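Speaker notes — "The Secret Life of a Pair of Jeans"
Ernholm Public Library, evening series
26 Apr 2020

Start without the microphone. If the back row can't hear, they'll say so.

Opening: ask who is wearing denim. Then ask who has thrown any out in the past year. Wait. People are slow to confess to a stranger.

Why jeans? They're the one thing in the closet everyone has an opinion on. I have given this talk on wool and got four polite coughs. (Keep the wool joke only if there are knitters present.)

Indigo first. The dye mostly sits on the outside of the yarn and the core stays pale, so every scrape shows. A fabric that wears badly, in other words, and we pay extra to have it worn badly for us in advance. Pause here. Someone usually looks down at their knees. 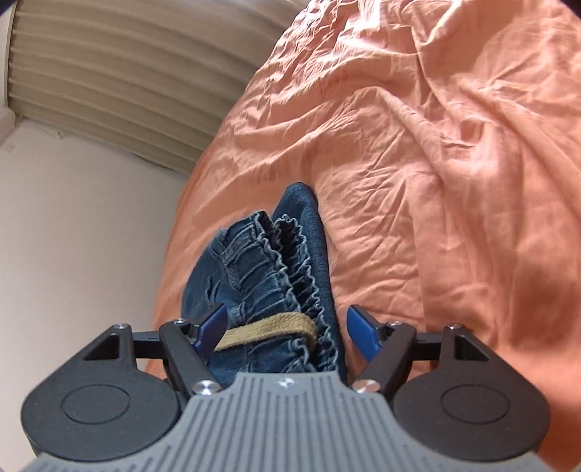 Next, the Tiline mill. Keep it short, I always run over. Opened in July, 300 looms, one river, and by the second winter the river was blue. The owners called this "seasonal." The mill ledger lists 3967 bolts shipped in its best year and 3 complaints, all of them from the town downstream. Read the second complaint aloud, the one about the ducks.

Don't get drawn into a debate on synthetic indigo. If asked, say it replaced most of the plant kind and move on. The man who wants to argue can have me at the coffee table.

Waistbands. Rivets get all the glory and I'd like to put in a word for elastic. The Rácz catalog sold it as "comfort for the active citizen," then showed the active citizen sitting down. Sales were excellent. Tell them about my own conversion, which took place after a large lunch. 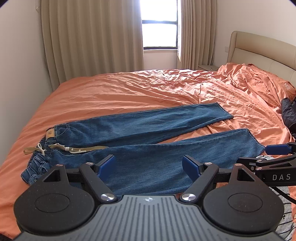

Photo: Pamska Textile Archive

Stitching: contrast thread is decoration by now, and has been for a long time. Mention double seams, hems, the little pocket that holds one coin and won't give it back.

Care advice (they will ask, they always ask). Wash inside out, cool water, hang to dry. The freezer does not clean your jeans. It gives you cold jeans.

Mending: pass around the darning samples. Get them back. Last time I printed 200 handouts and came home with most of the handouts and none of the samples.

Questions. If there are none, ask about the oldest pair anyone still owns — that's good for ten minutes. Chairs go back against the wall by nine.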